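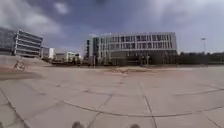

Castden, Monday, November 10, 2025

Gray all day, the kind of sky that sits right on the roofs. I had the whole morning free and spent most of it on Grandma's recipe box, which I have been putting off since summer. There must be some 300 cards in there! Half are in pencil and half of those are for gelatin salads. I typed up 12 and then got stuck on one that says "bake until Anatole complains." No temperature, no pan size, nothing – so I called him, and he says it was the plum cake and he never complained once in his life. Ha.

Fredy came by around four with the good flour and stayed for soup. He thinks I should print the whole thing as a little book before December, for the cousins. I said maybe (I know myself). We tried the plum cake at 350 and it came out flat but very tasty. Ate two slices standing up. More cards tomorrow if my wrist lets me.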